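Ticket: Socks, pairing and folding, the never-ending saga
Opened by: Hülya Yurt
Status: open (sort of)
Category: Laundry / Sorting

OK so I was told to put this in as a proper ticket instead of leaving more sticky notes on the dryer, so hello, it's me, I'm the sock person. I'll keep adding to it as I go, and if you have a fix for something please just write it in underneath!

What's wrong

We wash everybody's socks together at Skisstead, all the apartments, one big weekly load. I bring them upstairs, tip them out on the table, match them, fold them and put them in the pigeonholes. For a long time this was the nicest chore in the building. Then in January it went bad. Pairs coming out wrong, singles piling up, folded pairs popping open in the pigeonholes, and people coming to my door holding one sock and looking at me like I ate the other one.

The load is 200 socks on a normal week. I know because I counted one, once, for this ticket, and I'm not doing it again.

What I tried first

Washing them in mesh bags, one bag per apartment. Great idea, terrible in practice. The bags are from Garkorberg and the zippers slide open by themselves in the spin, so you get the same mess plus a bunch of empty bags wrapped around everything. I tried a rubber band through the zipper pull and that helped a bit, but then I spent my whole evening picking off rubber bands. Dropped it.

Next I tried those little plastic sock clips. Evetti makes a pack, and I bought two packs with my own money (still waiting on that, by the way). They hold fine! The problem is that nobody else clips. If you want a clip to work, the person taking the socks off has to do it, at night, half asleep, and I can't even get my own husband to do that. So I had six clipped pairs, all mine, and everything else was loose.

Update, after the table change

This one I'm pleased with. I had been sorting on the bed, and a bed is a horrible place to sort socks. The comforter is dark and puffy, the black ones vanish into it, and the small ones roll into the dip in the middle and hide. I moved everything to the tables in the upstairs room, two of them pushed together, and it made a difference the first night. It's a pale top so you can see what you have, and I can stand up straight, which my back appreciates very much.

One warning if you do it this way: mind the seam. Baby socks go down a gap like that. I found one on the floor underneath and I'm sure it wasn't the first. Push the tables tight together before you tip anything out, and then check again halfway through, they creep.

Also I changed the order. I used to grab whatever was on top and go hunting for its partner, and that takes forever when there's a mountain in front of you. Now I spread the whole lot out so it's only a layer or two deep, pull the bright ones first and get them completely finished before I touch a single black or gray one. Yellow, red, anything you can spot from the doorway. The pile shrinks fast and you feel like you're winning!

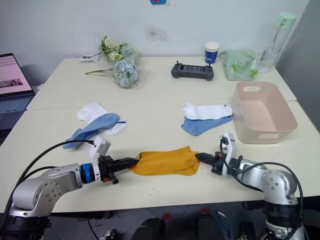

The folding was the other half of the trouble. I always did the ball, where you roll the two together and flip one cuff over the whole thing. My mother did it, her mother did it, I could do it with my eyes shut. But I think the ball is what's been wrecking our cuffs. The Çetinkaya wool ones are the worst for it. I had a pair go so baggy at the top that they slid down inside my boots, and those are not cheap socks.

So now I do flat. One sock on top of the other, toes together, smooth it out, fold in thirds, and tuck the toe end into the cuff. Tuck only, no flipping. Thick socks I fold in half and leave it there, because thirds makes a brick. If the heels won't line up, don't fight with them. Get the toes and the cuffs even and let the heel stick out wherever it likes.

It took me a while to get the smoothing right. If there's a big wrinkle in the bottom sock the packet comes out lopsided and opens up again the minute somebody reaches past it. Hold both ends and give it a small pull, then fold. Small! You're not stretching pizza dough.

Still not fixed

1. The black socks. I have no answer. There are maybe five kinds of black sock in this building and they are all almost the same. I've been going by the stitching across the toe and by how faded they are, and I still get it wrong. I suggested a dot of colored thread inside the cuff, one color per apartment, and I will do the sewing myself if people bring me the socks. So far I've had socks from one apartment. It was mine.

2. The singles basket. It's full. I'd like to say that anything in there longer than a month becomes a dust rag, but last time I said that I got yelled at in the stairwell, so I want it written down here first. If you object, object in this ticket.

3. Pigeonholes too small for winter socks. Flat packets stand up on their edge nicely in the summer, but with wool you get four pairs in and the fifth one shoots out the front. Could we use the shelf under the window? It's only got old phone books on it.

Reply from downstairs, pasted in because he wouldn't make a login:
"Shelf is OK. Phone books can go. Do not throw out the gray sock with the hole, I have the other one."

Thank you, noted. Please come get the gray sock with the hole.

Update, Tuesday

Did the full load with the new order and the flat fold. Bright ones done before my tea got cold, patterned ones after that, then the whites, and then I sat down and glared at the black ones for a while. Seven singles at the end, and for us that's wonderful. Two of those turned up later inside a pillowcase, so please, please shake out your pillowcases before you send them down. And fitted sheets! The corners of a fitted sheet will swallow anything.

Nothing has popped open in the pigeonholes so far, but I want to see it get through one more week before I say that part is fixed.

I'm leaving this open for the black socks and the basket. If you have thread in any color other than white or navy, leave it on the table upstairs with your apartment number on it and I'll get started.

Hülya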